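**Velport kit set, red (vest and shorts)**

A basketball vest and matching shorts for people who play, people who used to play, and people who mainly stand near the sofa talking about it. The vest is red with white trim and a large black 23 on the front. The shorts have an elasticated waist, so lunch need not be rushed.

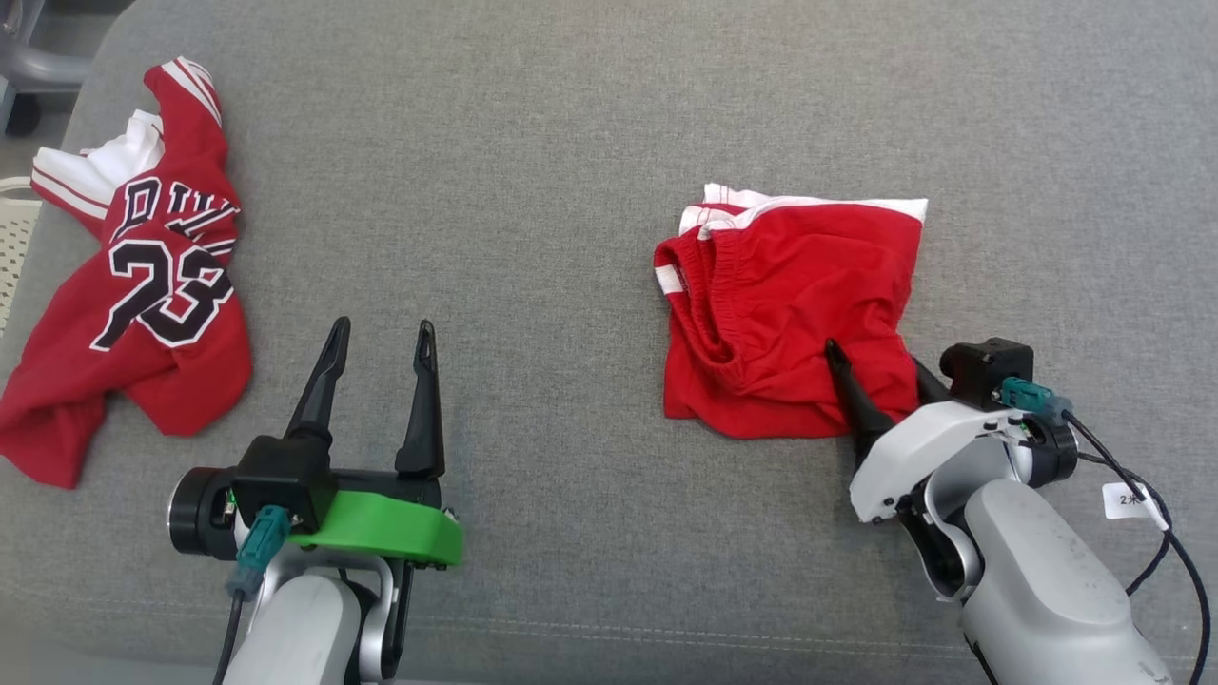 *Vest in a loose heap, shorts roughly folded.*

Wash at 30, inside out, and keep the iron well away from the lettering. Kendra Thibodeau in our returns team has seen what happens otherwise and would prefer not to see it again. The set folds down small enough for the side pocket of a Flornov holdall, if you fold it.

Sold as a set of 2 pieces. We don't split them, however nicely you ask. Next delivery due in August, up to 1000 sets.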